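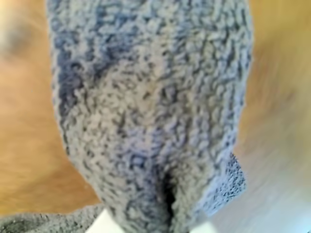 July, bench notebook, equipment budget. Started 9:40, still at it after lunch.

Request is due to Ylva Løken by the end of the month and she wants one page. I have eleven pages, four of which are arguments with myself. Putting the arguments here so the one page can look calm.

What we're asking for: a second arm station, fingers for both stations, a proper wrist camera mount, and a materials line that isn't me going to the fabric store with my own card.

Fingers first. The white ones on the current gripper pinch fleece fine. Curly pile gives them plenty to grab, and with a good bunch between the tips it hangs where you put it. Thin stuff is another matter. Jinfeng wants swappable tips in two hardnesses. Quotes:

Marchetti — 76 a pair, six weeks, minimum order of four pairs.
Primomex — 90 a pair, in stock, no minimum, and the sales guy answers the phone.

Marchetti is cheaper until you multiply by four. We need three pairs. I did this sum twice because I wanted Marchetti to win (nicer drawings). Going with Primomex. Three pairs, 270. If we wear them out by winter we can have the Marchetti talk again.

Second station. The Jisby arm is out. Great spec sheet, but the controller is priced separately, the cable is priced separately, and I began to suspect the base was an accessory. The Wukar is the same arm we already have, so the spares are shared and Qistina doesn't have to write the driver again. She has said in plain terms that she will not write the driver again. I've entered this under "technical risk."

Wukar quote for the stand, mount plate, camera bracket and e-stop, no arm: 1352. Arm itself is on the capital sheet and Lingyun Shi is handling that with purchasing. Do not touch the capital sheet. Last time I touched it the totals row became a date.

Materials. Nobody believes this line until they see it. Sherpa-type fleece, the blue-gray, is what we've been using for the deformable runs, and it's a good hard case: every loop looks like every other loop, it folds onto itself, and a dark crease looks like an edge to anything that hasn't met a crease before. The edges, where the texture goes flat and fine, are the only thing the tracker seems fond of. Would like one more high-pile, one plain jersey, one stiff canvas. Yee-man says add a patterned one so the vision side has something to be happy about. Fine.

Asking for 60 a quarter. I expect to be asked why a robotics group needs fleece, and I expect to be asked by someone wearing fleece.

Camera. Close work is sharp on the cloth and mush behind it. For the grasp data I can live with that. For anything where we need to know where the table is, no. Options are (a) a second fixed camera, (b) slow the wrist down, (c) more light. Option (b) costs nothing, so it will be suggested at the meeting by whoever hasn't had to sit through a slow run. Priced (c) only. Two panel lights from the general lab supply catalog; Yee-man has the part numbers on a sticky note, which is on her monitor, which is in the other building.

Light mostly comes from one side at the moment and the shadowed half of the cloth goes a lot bluer. Second panel on the opposite side, then redo the color check before we buy anything fancier.

Things I keep forgetting to include, so here they are:
shipping on the Wukar stand (it's heavy, they never quote it)
spare fuses
calibration board, the current one has a coffee ring on it. It still calibrates. I don't want to discuss it.
two days of Qistina's time for bring-up. She says three. Put three.

2:15. Jinfeng came by and asked if we'd considered leasing. We had. The lease form wants an "expected utilization percentage" and I don't know what number makes that form go away. Parked.

2:50. Lingyun says purchasing will combine the stand with the arm order if both reach them together, one shipping charge. So the stand request waits on the capital sheet, and the tips and fabric go ahead on their own. Redo page one with that split.

To do:
— email Primomex for the written quote, phone price doesn't count
— ask Wukar for shipping
— get part numbers off sticky note
— check if canvas comes by the half yard
— cut ten pages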